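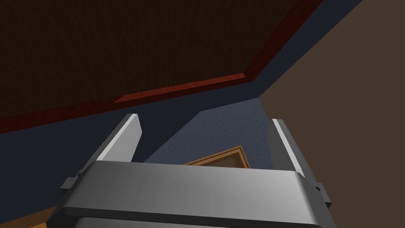 The Key to 2116

The summer I turned 19 I got a job at the Mogensen, a hotel so far up the coast road that the bus driver asked if I was sure. I was sure! I had one suitcase, a bag of plums from my mother, and a letter saying I would be paid on Fridays.

Noel Estrella ran the front desk. He had a mustache he kept smoothing down with one finger, and on my first night he slid a brass key across the counter to me and said, "Don't ask me what it opens."

Well, of course I asked. The tag said 2116, and the Mogensen had three floors and (if you were generous) a cellar. He just went back to his crossword.

So I carried that key around for most of June. I tried it on the linen closet, the boathouse, the old piano, even the cook's bicycle lock, which got me yelled at in front of the breakfast guests. Nothing. I'd lie in bed turning it over and making up stories about it. Maybe there used to be another tower. Maybe the sea took it one winter, with all the lamps still lit.

Then one afternoon a woman came in off the Islow ferry in a green raincoat, dripping all over the rug, and asked for her usual room.

"Which one is that, ma'am?" I said.

"2116," she said, like I was being slow.

I looked at Noel. Noel looked at his crossword. And I don't know what came over me, but I took the key out of my apron and put it in her hand, and she thanked me and started up the stairs. I listened to her shoes go past the first landing, then the second, then the third, where the stairs stop. They kept going. I stood there with my mouth open until I couldn't hear them anymore.

"Does she want dinner sent up?" I asked, when I could talk again.

Noel smoothed his mustache. "Soup, usually," he said, and he got a tray down from the shelf and handed it to me.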